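How to Hang a Fabric Backdrop Without Sewing

Posted 25 March 2018

Filed under: Tables and Displays

A plain cloth behind a table covers up whatever the room has going on, and it gives you somewhere to put a sign. You can hang one in under an hour with clips and a piece of line. The same method works for a craft fair booth, a class party, a puppet stage or a corner where you take pictures of things to sell.

What you need

Fabric, enough to cover the back and both sides with extra on each edge
Cord or thin rope that does not stretch
Spring clips or strong clothespins
Two or more fixed points to tie to, or a frame
Iron or steamer
Tape measure
Safety pins

Choosing the fabric

Matte cotton or a cotton blend is the easiest to work with. Shiny fabric throws back light and shows every ripple. Very thin fabric lets the wall show through, so hold it up to a window before you buy. If you can make out your hand behind it, double it or pick something heavier.

Dark colors hide seams and shadows but show lint. White looks clean for a day and then needs washing. I bought mine as a remnant at Gouveia, where the end-of-bolt bin is near the cutting table. Bed sheets also work, and the wide hem at the top of a flat sheet will take a cord if you open the stitches at each end.

Measuring

Measure the width of the back, then each side, and add them together. Add extra for overlap at the corners and for folding over at the top. For a small booth I ended up with 100 inches of width. The height should run from the line down past the edge of the table, plus a few inches. My drop is 54 inches. If your table stands away from the wall, hang the cloth all the way to the floor.

Wash and dry the fabric before you cut it. Cotton shrinks, and you would like that to happen first.

Putting up the line

Tie one end of the cord to a fixed point with a knot you trust. Pull it tight, wrap it twice around the second point and tie it off. Hang one wet towel on it for ten minutes. If the line sags, tighten it before going further. A long run needs a support in the middle.

If you are using a frame, plastic pipe is cheap and packs down well. Mine uses Weva corner joints, which push on and need no glue. Weigh down the feet with sandbags or full water jugs.

Clipping

Start in the middle of the back. Fold the top edge over the line and clip it. Next clip the two corners, then fill in the gaps between. Clips 7 inches apart give a straight top edge. Fewer will hold the weight, but the cloth dips between them.

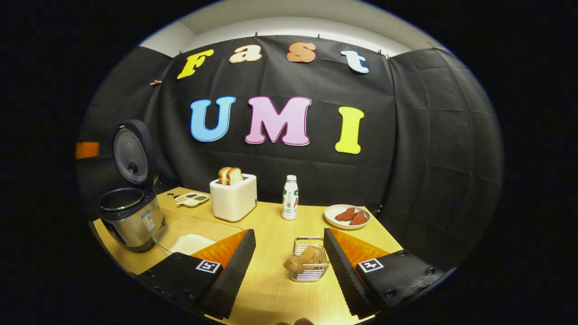

At the corners, leave the fabric a little slack so it can turn. If you pull it tight it will cut across the corner in a diagonal and you lose space behind the table. Two clips close together, one on each side of the turn, keep it where it belongs.

When you use more than one panel, overlap them by a hand's width and pin from the back.

Getting the creases out

Fold lines are the most common complaint. Iron the cloth at home on the setting for its fiber, then roll it on a cardboard tube for the trip. Once it is hanging, mist it lightly with water and smooth it downward with your palms. A steamer is quicker. Keep the steamer moving and stay well back from any painted wall.

Pinning a row of washers inside the bottom hem helps a light cloth hang straight.

Attaching signs and lettering

Felt and paper can go on with small safety pins from behind. For heavier cardboard, use hook tape with the rough side on the sign and a strip of the soft side sewn or pinned to the cloth. Lay out the words on the floor first and measure the full length, so the last letter does not end up around the corner.

Cost and storage

I have used this setup at the Vascombe spring sale and twice at the Tinholm library. The fabric was the biggest expense, and clips came in a bag for a few dollars.

Keep the clips and cord in a zip bag pinned to the end of the roll. Shake the cloth out before rolling it up.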